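**Ticket 273 – Label printer drops off the network after idle, packing area**

Status: resolved, left open for monitoring
Product: Zuvelen desktop label printer, Ethernet model
Site: Bollasport warehouse, packing area
Priority: medium

**Reported problem**

Printer works normally in the morning. After a quiet stretch with no jobs, the next label stays in the queue and the workstation shows the printer as offline. Power cycling the printer brings it back and the queued labels print. Happens most days after lunch, sometimes twice in an afternoon. Started in October, after the switch in the packing area was replaced.

**Initial checks**

- Front panel shows Ready when the workstation says offline.
- Link light on the printer's Ethernet port is on, activity light is not blinking.
- Ping from the workstation times out. Ping from the print server also times out.
- Self-test label prints fine from the front panel button.
- Same result with a different patch cable and a different wall port.

The printer itself is alive, so the fault is on the network side of the board or further out. Asked the site not to power cycle it the next time it fails, so the state can be read from the switch.

**Switch side**

Caught it in the failed state at 1:40 PM. The port was up at 100 Mbps full duplex, no errors, no drops. The MAC address table had no entry for the printer. The aging time on the switch is 300 seconds, so an entry disappearing after a quiet lunch hour is normal. The entry should come back as soon as the printer sends anything, and it never did.

Cleared the ARP entry on the print server and pinged again. The ARP request went out the port (confirmed with a mirror port and a capture) and got no reply. The printer was receiving frames and not answering. 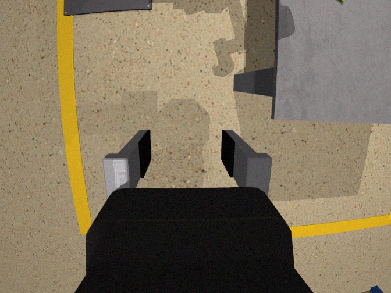
Power saving was the next suspect. The old switch did not support Energy Efficient Ethernet. The new one does, and it was enabled on all ports by default. The printer also has its own sleep timer, set to 30 minutes from the factory.

Test A: EEE off on the printer's port, sleep timer unchanged. Left idle over lunch. Printer reachable afterward, first label printed with a short delay. Repeated the next day with the same result.

Test B: EEE back on, printer sleep timer disabled. Printer reachable after two hours idle.

Test C: EEE on, sleep timer at 30 minutes. Failed as originally reported.

The fault needs both settings at once. When the printer enters sleep with EEE negotiated, its network interface does not come back on incoming traffic.

**Firmware**

Installed firmware was two releases behind. The notes for the current release list "network stability improvements" and nothing more specific. Updated over USB – the web page upload timed out at the same point on both attempts, cause not looked into. Test C repeated on the new firmware: still failed, although it took longer to show up. The update stays in place, but it is not the fix.

**Queue behavior**

Side issue found during testing. The Plalta driver on the packing workstations marks the printer offline after a single missed SNMP poll, and it does not clear that state until the spooler restarts. This made the fault look worse than it was: on at least one occasion the printer answered ping and the workstation still showed it offline. Unchecked "SNMP Status Enabled" on the TCP/IP port. Raised the port timeout from 2,000 ms to the maximum the driver allows.

**Changes made**

1. EEE disabled on the printer's switch port. Config saved to startup, confirmed after a reload.
2. Printer sleep timer left at 30 minutes. The site wants it on.
3. SNMP status disabled on the port for all packing workstations.
4. Printer firmware updated to current.
5. DHCP reservation added. The printer was on a dynamic lease, unrelated to this fault.

**Follow-up**

Site reports no drops since the changes. The second Zuvelen printer, in receiving, is still on the old switch model and does not show the problem. If that switch is replaced, apply change 1 before connecting the printer.

Sent the capture and test results to Okonkwo, who handle the support contract. Their first reply asked for the serial number and a photo of the rear label, both sent. No answer yet on whether the sleep fault is known.

Next check: compare switch port counters at the end of the month.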